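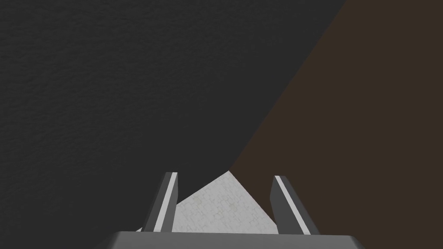 Dark gray with a fine grain, next to a plain dark brown.

How to Pick Two Dark Colors for a Small Den

My wife and I painted our den in July, and I must have brought home every sample card in Grandenport before we settled on anything. If you love dark rooms as much as I do, this should save you a few trips!

Start with the color you can't change. For us that was the brown floor, so every gray had to get along with it. Lay your sample cards right on the floor, up against the baseboard, and leave them there all day. Look at them over breakfast, then again at 9 p.m. with the lamps on (grays love to turn purple after dark).

Next, paint a big test board. The little cards are sweet but they fib. Give the board two full coats and let it dry overnight before you judge it.

Now think about texture. Two flat, dark colors side by side can look a bit heavy, so let one of them have some grain or pebble to it and keep the other one quiet. My friend Cường Đoàn used a textured roller on a single wall and left the rest smooth, and it's the coziest room I've ever sat in.

Last, sand lightly with 100 grit, wipe everything down with a damp rag, and cut in your edges before you roll. Where the two colors meet, press the tape down with a putty knife and pull it off slowly while the paint is still a little soft. Then go have some lemonade and leave the windows open until supper.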